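Speaker notes: Dremitness desktop arm kit, evaluation talk
Tsz-kin Lam
2021-03-10

Slide 1. Scope
Say what was reviewed: the Dremitness kit as sold, standard gripper, no add-ons. Firmware left at the shipped version. Kevitz supplied the kit at list price and had no input on the test plan. Questions at the end, except on safety, which can interrupt.

Slide 2. What you get for 800 dollars
Printed parts, servos, harness, controller board, power supply. Calibration software is a separate download. Assembly took 7 hours with the manual open. The longest single step is routing the harness past the elbow. Leave slack at full extension or the connector works out of its socket. Mention that the manual has the two shoulder brackets swapped in the drawing and correct in the text.

Slide 3. Competing options
Flitomeo sells a comparable arm preassembled. Higher price, shorter reach, better documentation. Do not spend more than a minute on this slide. The table is in the handout.

Slide 4. Bench setup
Arm at the back edge of the work surface, base at the rear edge of the board. Small part and mug inside the reach envelope. The mug is an obstacle for planning and also a placement target. Point out the glossy surface: reflections matter for anyone planning to add vision. Pause here and let people look.
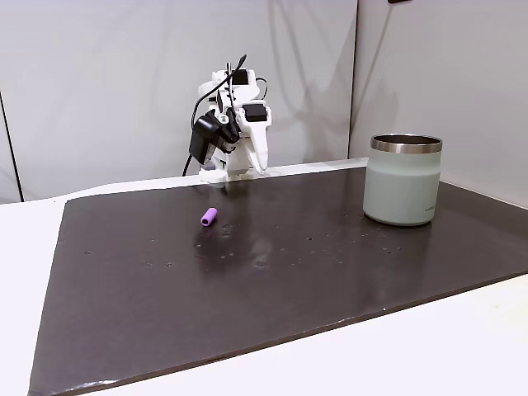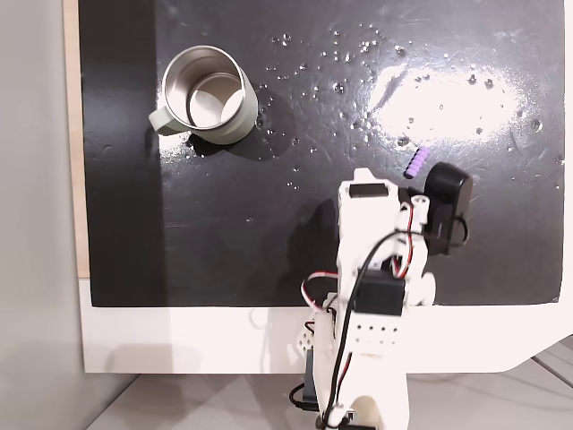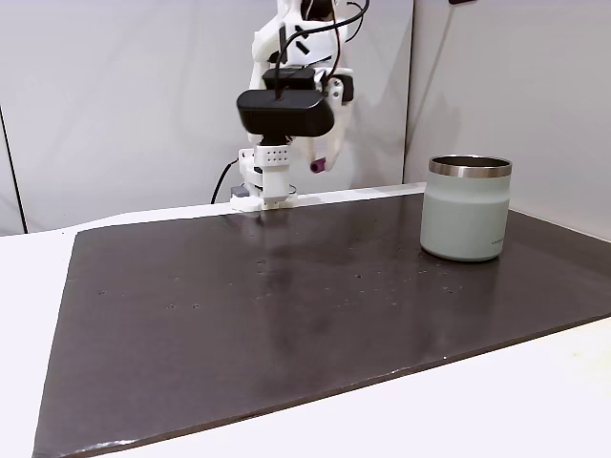 Kit arm with the dark work surface and the metal-rimmed mug.

Slide 5. Small-part task
Protocol: 20 attempts from taught positions, no vision, same start pose each time. Result: 19 picks completed. The one failure was a near miss in which the finger touched the part and rolled it out of range. Cylinders lying on their side are the hard case for this gripper. Opening wider on approach helps; approaching slower does not.

Be clear that this is one operator and one unit. It is a bench check and should not be quoted as a reliability figure.

Slide 6. Backlash and drift
Backlash is most noticeable at the base joint. Always approach a taught point from the same side. Rehome after any stall. If someone asks about drift over a long session, we did not log temperature, so there is no useful answer yet. The longer run is planned for June.

Slide 7. Software
The teach mode is adequate. Positions are saved as plain text and can be edited by hand. There is no collision checking, and the arm will drive into an obstacle if told to. Huang is the import tool for older position files; it drops the gripper value without a warning. Check every file after import.

Slide 8. Who should buy it
Suitable for teaching labs and for prototyping a pick sequence before ordering a larger machine. Unsuitable for unattended work. Budget for a spare gripper servo.

Backup slide: harness pinout. Show only if asked.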